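The Two of Hearts

Panagiotis Makris had paid for the room until noon, and at half past ten he still hadn't started on the floor.

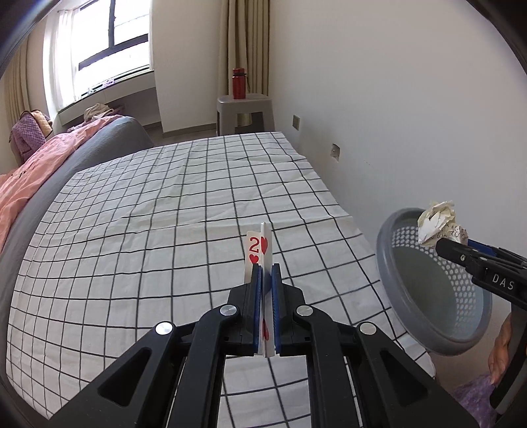 He had stripped the blanket off first and draped it over the sofa, and left the white sheet on because the landlady wanted to do the sheets herself. Then he had sat down on it with the shoebox and gone through the cards.

The pack was one short. It had been one short since May, when his brother came to stay and they played every night until the bar downstairs closed. His brother had won most of the games. After he went home Panagiotis laid the cards out in their suits and found the gap at the bottom of the hearts. He had rung him up and accused him of taking it.

"What would I want with a two?" his brother said.

"You'd want it so I couldn't play."

They had not spoken much after that. It was a stupid thing to fall out over, and there was the money as well, but it was the card they had both shouted about.

He got up and pulled the bed away from the wall. There was a sock behind it, a pen and a bus ticket. He put the sock in his bag and the other things in the basket.

The papers took longer. He had kept every sum he had done since he moved in, on the backs of envelopes and on pages torn from a pad. Rent, 178. Mavromatis, 60, which was what he still owed the grocer for the winter. Elura, 108, with a line through it and then written in again. Elura was the boat he had half a share in, or used to. He read each one, crumpled it and dropped it in the basket. Some of the sums were wrong. He noticed it now and it made no difference.

At eleven the landlady knocked and put her head in.

"You're not done," she said.

"Nearly."

"The new man's coming at one. I've got to air it." She looked at the bed standing out in the room. "What's that doing there?"

"I was looking for something."

"Did you find it?"

"A sock."

She went down again. He heard her moving the chairs about in the kitchen.

He pushed the bed back and took the books off the shelf. There were only a few and he meant to leave them. The last was a tide table that had come with the boat, two years out of date. He held it over the basket and the two of hearts slid out from the back pages. It was marking nothing in particular. He must have put it there himself, one of those nights, when he got up to check the time of high water and didn't want to lose the page.

He stood holding it for a while. Then he put it in the shoebox with the others and tied the box with string.

There was one sheet of paper left on the floor, and he turned it over to see if the back was clean. It was. He found the pen in the basket, tried it on his thumb and wrote his brother's address at the top.

"Half past eleven," the landlady called up the stairs.

"I know," he said, and went on writing.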